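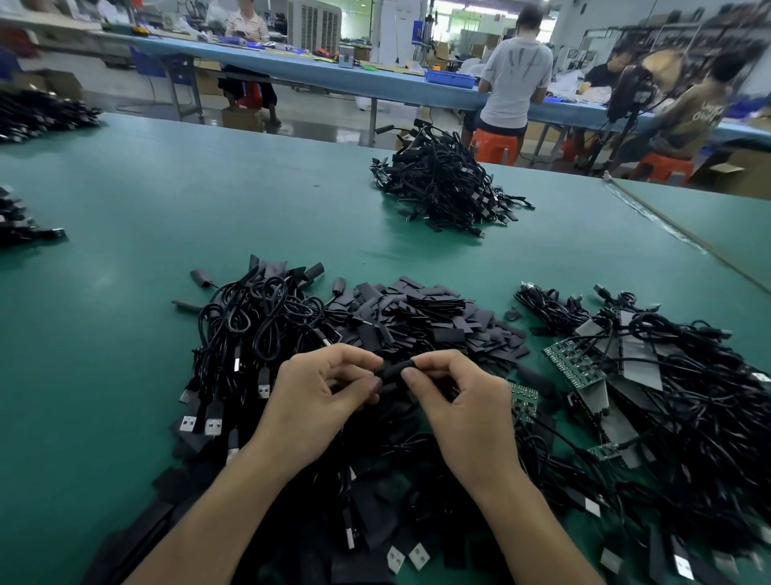 Fitting a heat-shrink sleeve over a cable, one of the jobs we record.

Let me start with a confession: I used to love a clean recording. When I began putting together example sets for robot learning, my favorite sessions were the ones with a gray mat, one cable, one sleeve, and a pair of hands doing the same tidy thing over and over. They cut up beautifully and they labeled beautifully! I could get through 33 of them before lunch and feel terrific about it.

I now think most of them were a waste of disk space, and I'd like to talk you out of making more.

The argument goes like this. A learning system picks up whatever you show it, including the stuff you didn't mean to show it. Give it 200 examples where the sleeve always starts in the same spot on a bare mat, and it will get very good at reaching for that spot. Then you take it to a bench like the one in the photo, where the sleeves are in a heap, the plugs are poking out of a tangle of black cable, and everything you might want to grab is lying on top of something else that's also black. Good luck to it.

We learned this on the Kastby set (that was our name for it, after the first workshop we recorded in). The set had 532 episodes when we froze it in October, and 196 of them were from our own tidy table. I fought to keep those. They were my babies. But when we trained at Ornbridge with them and then without them, the version without them did better at finding a loose sleeve in a pile, and I had to go and eat my words in front of people I like. One comparison on one task, I know. I'd still bet on it going the same way again.

The thing I keep coming back to is how much of the work is in the pile. Watch somebody who does this all day. The sliding-on part, the part you'd put in the task name, is over in a blink. What takes the skill is teasing one cable out without dragging four others along, or feeling that you've picked up two sleeves when you wanted one, or turning a plug around in your fingers while you're already looking at the next one. My clean recordings had none of that. I'd swept it off the table before I pressed the button.

Now, people I respect disagree with me, and their case isn't silly. They say a messy recording is a nightmare to label (true), that you can't tell which of forty loops of wire a hand is touching (also true, and my eyes hurt), and that you should teach the easy version first and bring in the clutter later. The Mackay labeling guide, which we still mostly follow, is written with that idea baked in. Every object gets a name and an outline. Try doing that with a tangle! We gave up and added a label that just says "pile," and you know what? It's been fine.

As for easy first, hard later, I'd buy it if anyone ever got to later. In my experience the easy set gets finished, everyone is pleased, the budget goes somewhere else, and the hard set turns into a line on a slide.

There's a cost I should own up to. Recording in a working shop is slow. Fans are running, folks are busy at the other benches, and they have their own orders to get out, so you fit in around them. You throw away more. A Kodano rig that behaved perfectly in our lab needed its mount tightened twice in one afternoon. I'd still take a dozen sessions like that over a whole week at my gray mat.

So if you're planning a collection, my advice is pretty simple. Leave the table alone. Don't line up the sleeves, don't move the circuit boards out of the way, don't ask anybody to slow down for you. If a hand fumbles, keep the fumble and keep what comes after it, too. We used to trim those out, and I'm now going back through the old raw files trying to find them again, which is a dull way to spend an evening.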